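4. Does the Vividside survey hold up?

Teresa Pinheiro and I started with the claim that 85 percent of Vivside residents would take the bus if it ran later. We doubt it. The survey was handed out at 2 stops, to people already waiting for a bus.
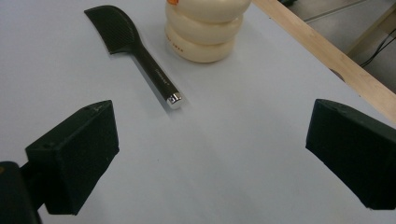 The Tetton route got a later bus in December, and the report treats the fuller seats as proof. Maybe - but fares dropped the same month, and the authors never separate the two. Zulmira Vieira argued in class that any rise is good news. We still want ridership numbers from Ridow, where fares stayed put, before we believe it.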